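Brallier School, Stikilbridge
Minutes of the reading and language group
January 2019

The meeting opened in the library at the end of lessons. Teachers of all grades were represented, and two parents attended as guests. The minutes of the last meeting were accepted with one correction: the spelling of "Adomaitis Room" in item 4.

1. Reading hour
The reading hour will stay in the first lesson after lunch. Grade 5 asked to move it to the morning, but the timetable does not allow it before summer. Pupils may bring their own book from home — comics are also accepted, if the class teacher agrees.

2. Library
The library received 70 new books in the fall. Of these, 29 still have no label and cannot be lent. The labels are ordered. Until they come, the books stay on the shelf behind the desk and can be read only inside the library.

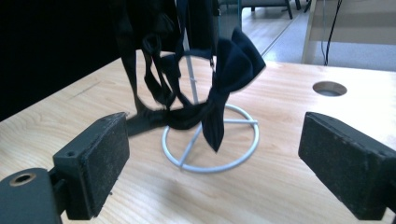
Tabletop with light wood grain.

3. Spelling contest
The school contest will be held in February, in the Adomaitis Room. Each class sends 3 pupils. The word list is the same for grades 4 and 5, and grade 6 has its own list. It was asked if pupils who learn English as a second language can use a dictionary in practice rounds. The group agreed to this, but not for the final.

4. Britis workbooks
Opinions about the Britis workbooks were different. Lower grades are satisfied with them. Upper grades find the grammar part too short and would like more writing tasks. It was decided to keep the workbooks until the end of the school year and to collect written comments from each grade.

5. Other matters
Parents asked that homework in reading is written in the diary and not only said in class. Agreed.

The next meeting is in February, same place. Comments on the workbooks should be handed in at the library before it.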